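Robot Arm Checklist Draws Doubts in Golska

2026-10-20
By Ieva Mockus

Print | E-mail
14 shares | 2 comments

GOLSKA - Small workshops that run robot arms next to people have been asked to sign up to a voluntary code of practice, and the first draft leaves a lot to their own judgment.

The code was put out this week by Stirkura, a trade group for light manufacturers in the area. It runs to 216 clauses. Shops that tick enough of them may hang a sign at the door and print a seal on their invoices. The fee is 3,280 euros for the first year. No one from outside has to visit before the sign goes up.

Stirkura calls the code "a common floor" for safe work. It is hard to say how much weight that floor would hold. The word "should" turns up in nearly every clause on guarding, speed and stopping. The word "must" is saved mostly for the sections on paperwork and on where the seal may be printed.

The part that has drawn the most talk covers grippers and the space around them. Under the draft, a shop should list every gripper it uses, along with the parts that gripper is allowed to handle, and should write down the pinch points before an arm is run at full speed. A change of fingertips or pads counts as a new gripper and calls for a new list. Fixtures get a page of their own. Anything that holds or props up a part in the work area should be fixed so that it can't tip if the arm bumps it, and a shop should test this by hand at the start of each shift.

How hard to push in that test is left open. So is what to do when a fixture fails it. A shop that finds a wobbly stand at the start of a shift is told to "take suitable steps," and the draft doesn't say if the arm has to stay off in the meantime.

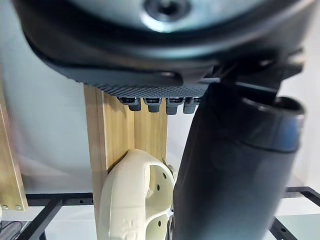 Saulius Kairys said he had read the gripper section twice and still could not tell what he would do differently on Monday morning's jobs or any other day's. His shop already writes down its pinch points, he said, and the sheet goes in a drawer. He wanted to know who would ever open the drawer. If the answer is that a shop checks its own drawer, he said, he would rather keep the fee.

Merike Lapiņa, who edited the draft for Stirkura, said the group wanted something small firms could finish. Earlier versions called for a yearly visit from an outside inspector, and shops with one or two arms balked at the price. She said the visits could come back in a later version if members ask for them. Members are the ones who would be visited, so that may take a while.

She also defended the soft wording. A rule that names a speed or a distance goes stale as soon as someone buys a different arm, she said. There is something to that. There is also a reason people like numbers in safety rules, and it is that you can tell when one has been broken. The draft gives a firm figure in just one place, the fee.

The group says 1,107 firms were sent the draft for comment. It would not say how many wrote back. Asked for the comments themselves, Stirkura said they would be summed up in a report in January, the same month the code is due to take effect. That leaves little room for anyone to read the complaints and change the text.

Two shops have signed up early, Gindstead and Dmytriv. Gindstead said by e-mail that it was "proud to lead" and did not answer a question about what it had changed on its floor. Dmytriv said it had moved one stop button closer to the operator and rewritten its training sheet. The button, at least, is a change a worker could put a hand on.

The draft is weakest on near misses. Shops should keep a log of any time an arm hits something it wasn't meant to hit or drops a part where a person could be standing. They don't have to show the log to Stirkura, to their insurer or to the people who work beside the arm. A shop with an empty log and a shop with a full one get the same seal.

Lapiņa said sharing logs would scare firms off. She did not rule out a version with the names removed.

Comments on the draft can be sent to Stirkura's Golska office until the end of next month. The full text is free to members. Anyone else has to ask for a copy in writing.

Print this story | E-mail this story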